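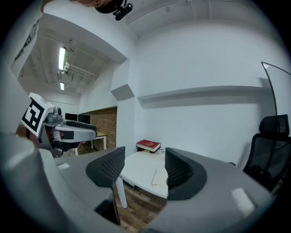 According to one reader of the Grolel page, pad wear is the wrong thing to check first, you check the jaw opening, then the pads, and the article had that backwards for a long time. The order below has been changed to match.

Grolel hand gripper, care and setup

The Grolel is a hand-held two-finger gripper used at the Wuvmont workshop for recording grasps. Grey plastic fingers, black mesh-textured pads, one pad per finger facing the other. Designed by Fosari, assembled on site. Serviced every 400 cycles or when the operator complains, whichever comes first. Usually the operator.

Jaw opening

Checked with the jaws spread all the way. Full opening on the Grolel is 100 mm pad to pad, measured at the tips. Under that, something is stopping the travel: grit in the slide, a cable pulled too tight, or a finger put on with the screw half seated. Clean the slide dry. No oil, it holds dust and ends up on the pads. Close and open seven times by hand, measure again.

A finger that comes back slower than the other points to the return spring. Springs are replaced in pairs.

Pads

Pads should stand upright and meet flat. A strip of paper closed between them should hold along the whole hight of the pad. If it slips at the top, the finger is leaning out and wants a shim at the root. If it slips everywhere the mesh is worn smooth. New pads are glued and left clamped overnight, jaws closed on a flat spacer. Early batches from Warrier used a softer glue that let the pad creep in summer; fingers from those batches still turn up in the spares drawer. Scrape back to bare plastic before regluing.

Marker cube

The Wuvmont setup uses a cube with black-and-white printed markers for tracking. White faces wiped with a dry cloth, never alcohol, the print lifts. A corner that has come up gets a new print, not tape, tape shines under the ceiling lights and the marker drops out. After any work on the cube mount the offset has to be measured over. Skipping this is the most common cause of bad recordings, see Faults.

Test grasps

Done on a plain table with ordinary items. Hardcover book by the spine edge, then folded paper, then something round. The book shows up a weak spring, the paper shows up a leaning pad. Gripper held level, closed slowly, lifted a hand's width, put down. Repeated from the other side.

Faults

Tracking jumps: marker dirty or cube loose.
Position off by a steady amount: offset not redone after service.
Jaw width reads wrong at full open: zero it closed, then recheck.
Clicking on close: finger screw. Size 2.5 key, snug only, the insert pulls out easliy.

Storage

Jaws slightly open, pads not touching. Pads left pressed together take a set in over 44 hours and need a day to recover. Cable coiled loose next to it.

See also: Fosari finger kit, Warrier pads (early type)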